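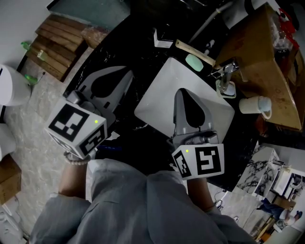
The basin end of the vanity, with the soap, the brush or tool and the tap.

Black marble vanity top, white veins: do I really need to buy a sealer and a special cleaner?

Posted by tapwater_ballel, 29/03/2026

We moved into a unit in Ballel with a black marble top in the bathroom, white basin set into it. I like it well enough, but everyone who sells anything to do with stone has told me a different story and every story ends with me paying them.

The shop in Jusudport says it must be sealed twice a year with a product called Drotiteo, at a price I'd normally spend on shoes. The bloke who quoted on the floorboards (the ones stacked against the wall, long saga) says sealer is a con and to use dish soap. My sister-in-law swears by vinegar for the tap and reckons a bit on the stone never hurt hers.

What I'm after: does a dark polished top in an ordinary bathroom need sealing at all? Is there any way to check before I fork out? And is a bar of soap sitting straight on the stone going to leave a mark? Ours lives behind the basin next to the brush and I've started to notice a dull patch there, though it could be soap film and I could be imagining it.

Please don't just paste the back of the bottle at me.

Byung-chul Hyun
Member, 3,294 posts

Your sister-in-law is wrong about the vinegar, start there. Marble is calcium carbonate and acid eats the polish. On a white top you might not pick it. On black you will, as a pale ghost you can see when you get your head down near the surface and look across it at the light. Sealer does nothing to prevent that, whatever the shop implied. It slows down things soaking in. It doesn't stop etching, and I wish they'd be made to say so at the counter.

Whether yours needs sealing, test it. Clean a patch, dry it properly, put a teaspoon of water on it and leave it for fifteen minutes. Wipe it off. If the stone underneath has gone darker, water is getting in and a sealer is worth a go. If it looks the same, keep your money. Black is harder to read than white, so pick a spot where a vein runs through and check in daylight. Plenty of dark polished stones hardly absorb anything. Plenty of "black marble" is also some other stone with a nice name, so the test tells you more than the label does.

Twice a year is a sales calendar. I did ours in August when we redid the bathroom and I won't look at it again until the water test fails.

For the dull patch: warm water, a drop of pH neutral dish liquid, soft cloth, then dry it. If it comes up shiny it was soap film. If it's clean and still dull, it's etched or scratched, and that's a polishing job. Don't let anyone sell you a spray for it. And get the bar onto a dish. Soap isn't acidic, so it won't etch, but it builds up and then people scrub at it with something too rough, and that's where the damage comes from.

nimri_renovator
Member, 624 posts

I'd go along with most of that but I'm not as relaxed about the brush. Bristles are generally fine on a basin. On polished black stone I wouldn't risk it, every fine scratch shows. Keep it for nails and the plughole and hang it up somewhere.

Also the tap. Forget descalers sprayed straight on, they run down the base and pool on the marble, and I learned that in our old place in Nimri with a ring I could never get rid of. Wipe it dry after use if you can be bothered. We manage it most nights.

A stone bloke quoted me $200 to repolish that one ring. I didn't have it done so can't say if it would have worked. I've got my doubts.

glossy_gaz
Member, 3 posts

just use the Drotiteo mate, been using it for years and my benchtop is perfect. never tested anything. mine is granite but its all the same

tapwater_ballel

Granite isn't marble, Gaz, but ta.

Did the teaspoon test beside the basin, right across a vein. No darkening that I could see, and I looked twice because I wanted to be sure before I told the shop no. Haven't tried the dull patch yet. Byung-chul, when you say soft cloth, is an old microfibre all right or does it have to be new?

Byung-chul Hyun

Old is fine if it's been washed and there's no grit in it.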